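Plier les pulls, une affaire de manches

Au mois d'avril, dans beaucoup de foyers, les gros pulls quittent le dossier des chaises pour rejoindre une étagère ou une boîte jusqu'à l'automne. C'est le moment où l'on découvre qu'une pile bien droite en novembre est devenue un tas. Melina Zacharopoulos tient depuis 15 ans un atelier de retouche et d'entretien de la maille à Disthorpe. Elle voit passer des pulls déformés aux épaules par les cintres, des cols détendus, des coudes marqués par un pli resté trop longtemps au même endroit.

« Un pull se range à plat, dit-elle. Le cintre, c'est pour les chemises. » Pour elle, le meilleur plan de travail reste le lit. Il est large, il est à bonne hauteur, et la couverture retient la maille, qui glisse sur une table vernie. On étale le pull, on lisse du plat de la main en partant du col, puis on s'occupe des manches.

Les manches posent le plus de difficultés. Trop longues pour tenir dans la largeur du corps, elles doivent être rabattues puis repliées vers le bas, le long du côté. Avec un pull rayé, on voit tout de suite si le geste est juste : les rayures du corps sont horizontales, et un pan rabattu dont les rayures se dressent à la verticale doit rester parallèle au bord. S'il part en biais, on le reprend avant de continuer.
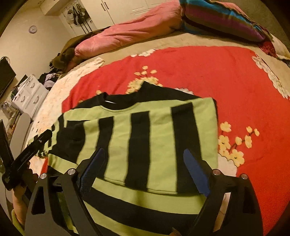

Faut-il plier un pull sur l'endroit ou sur l'envers ?

Sur l'endroit pour une maille lisse, sur l'envers si elle bouloche facilement ou si elle porte des broderies. Dans les deux cas, on ferme les boutons et on remonte les fermetures avant de commencer.

Reste la question du format. Birger Solberg, qui dessine des rangements pour la maison Movholm, conseille de partir de l'étagère et de régler le pliage dessus. Il a mesuré les armoires de 258 logements avant de fixer la largeur de ses casiers. Sa conclusion est simple : la plupart des gens plient trop large, et les piles débordent sur leurs voisines. Il recommande un carton rigide glissé sur le dos du pull, que l'on retire une fois les deux côtés rabattus. Pour la hauteur, il s'arrête à neuf pulls fins ou à cinq gros par pile.

Sibel Sarıgül, mère de trois enfants, a renoncé aux piles. Elle roule les pulls des petits et les range debout dans un tiroir, le col vers le haut. Les couleurs se voient d'un coup d'œil et les enfants se servent sans tout renverser. Pour les siens, elle garde le pliage en trois, avec les plus épais en bas.

Avant une longue période de rangement, Melina Zacharopoulos insiste sur le lavage. Les mites s'attaquent d'abord aux fibres tachées, même quand la tache ne se voit pas. Le pull doit ensuite sécher complètement à plat, sur une serviette. Elle déconseille les housses en plastique fermées et préfère une taie d'oreiller en coton. À la mi-saison, on ouvre, on aère une heure et on replie en décalant les plis de quelques centimètres.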